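Trasedix Hand-Held Gripper Kit: Frequently Asked Questions
Rental and Recording Service, Wumar Equipment Office
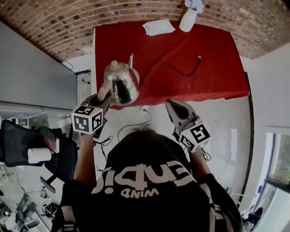
About the kit

What is included in the rental?
Each kit contains a pair of hand-held grippers, two marker cubes, cabling, a calibration sheet and a hard carrying case. The overhead camera and its harness are supplied separately on request. Computers are not included.

Can the kit be used without a robot?
Yes. The operator holds one gripper in each hand and performs the task directly. Recordings may later be converted for use with a supported robot arm. A list of supported arms is sent with every quotation.

What are the patterned cubes for?
The black-and-white patterns allow the software to calculate the position of each gripper. They must remain clean and uncovered. Customers should not write on the cubes or attach labels to them.

Which objects can be handled?
The two-finger grippers are suited to common household items, such as a kettle with a lid. Objects wider than 7 centimeters at the gripping point are not supported. Kettles and other vessels must be empty and cool during recording.

Is a wireless version available?
Not at present. Both grippers are connected by cable. Operators should check that they can reach the full work area before a session begins.

Booking and fees

What is the minimum rental period?
The minimum period is seven days. Collection and return take place at the Ķēniņš Street counter, which is also open on Saturday until noon.

Does Wumar offer recording as a service?
Yes. Under the Dollesus plan, trained operators perform the customer's task and deliver the checked recordings. The smallest order is 50 recordings per task. Delivery normally takes around 29 working days from approval of the task description.

Is training required?
First-time customers must complete a 70-minute introductory session before collecting a kit. Sessions are led by Margus Žukauskas and are included in the rental fee.

What happens if a part is damaged?
Damage should be reported before the kit is returned. Worn finger pads are replaced free of charge. Cracked cubes are billed at the current parts rate, and the replacement must be calibrated before further use.

Who should be contacted about an existing order?
Please write to Līga Kütt, Customer Records, and quote the order number shown on the rental agreement. The office is closed for two weeks in August, and requests received during that time are answered in order of arrival.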